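Workshop notebook, December
Last updated: December, 17:24
13 comments | 2 shares

Still on the sorting question. Kayode wrote on the whiteboard that small parts go by color, end of discussion, and I'm writing this down because I don't think the discussion has ended. I don't think it has started.

The case for color, as I understand it: it's quick to check, anyone walking past can spot a stray, and the kids who come for the Odcombe afternoons get it without being told. Fine. The first and third of those I'll give him. The second I doubt. A stray is easy to spot when it lies on top of the pile. Put it in the middle of a heap of cubes and I'd like to see who finds it from the doorway.

My bigger problem is that color only looks like a system because our colors happen to line up with shapes for the odd pieces. The arches are orange. Are we sorting arches or are we sorting orange? Same result today. The day Fallik sends arches in blue (their catalog says they will, for whatever that's worth) we'll have two answers and one tray.

Getachew says I'm inventing trouble. Could be. But we bought 2000 pieces on the strength of "it'll sort itself out" and the bulk of them are still in the cardboard they came in, behind the Jomier shelving, so I'm not in the mood to take things on faith.

Tried a few ways of laying it out on the gray table before lunch. Notes:

- Divided tray beats separate tubs. Tubs wander.
- Shallow compartments get picked from more evenly. Deep ones, people dig, and what they dig out ends up next door. I want to see this over a week before I believe it.
- Pencils do not belong in the tray. Tried it. They roll, they're too long, they sit across the dividers. A cup, standing up, back corner, done.
- Labels: skipped. Lina wants them. I say a label on a compartment of yellow blocks is a waste of tape.

Left the layout like so, blue to the left, yellow in the middle, arches on the right, tray toward the back and pencils in the pink cup.
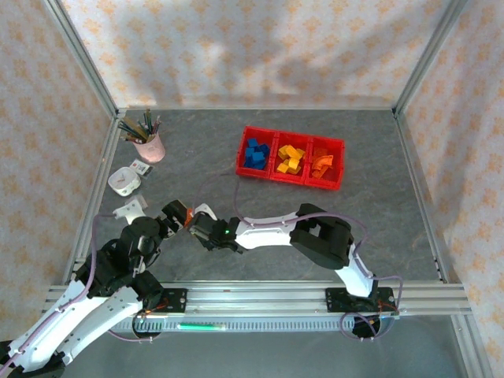
Kaede Murakami thinks the whole argument is upside down and that we should sort by how often a piece gets used, with the cubes nearest the hand and the arches anywhere at all. Her point was that people reach for blocks all afternoon and for an arch when they're finishing something off. I asked how she knew. She said from watching. I asked for a tally and got a look.

It's a better idea than the whiteboard's, I'll admit that much, but it needs numbers. Abilio has offered to mark a sheet for one session, 24 lines, a stroke each time somebody takes a piece, column by kind. If the arches come out under a quarter I'll move them and say nothing more about it.

Also outstanding: the Brouwer lids, which were meant to fit this size of tray and which I have yet to see fit anything. Ask for the return slip before they tell us it's too late.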